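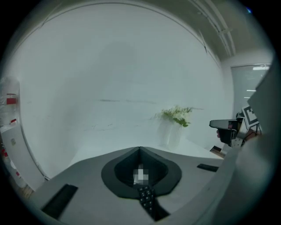
Figure 3. Light grey housing with two black slots in its upper surface.

3.2 How people talk about grey

We had not expected grey to give us so much trouble. When Marwan Issa and I first sat down with the answers from the Risia households, we supposed that the bright colours would start the arguments and that the dull ones would more or less look after themselves. In the event, of the 408 descriptions we gathered in August, the longest and fondest were nearly all of grey things – a winter coat, a doorstep, the sea on a morning when the ferry did not run.

Speakers over 70 tended to reach for a comparison (ash, pigeon, dishwater), while those under 30 were happier with a plain "light" or "dark" and left it there. Surfaces like the one in Figure 3 would be "light grey" to the younger group and, I suspect, something a good deal more colourful to their grandparents.

Rafferty Dvorak, who kindly read an early draft, wondered whether the older speakers were simply enjoying the company and making the most of it. It is a fair point, and we went back to the Sfeir recordings with it in mind. There, 29 speakers gave their answers alone, with no one to entertain, and the comparisons were still plentiful, though rather shorter. We return to the word "pigeon" in Section 4.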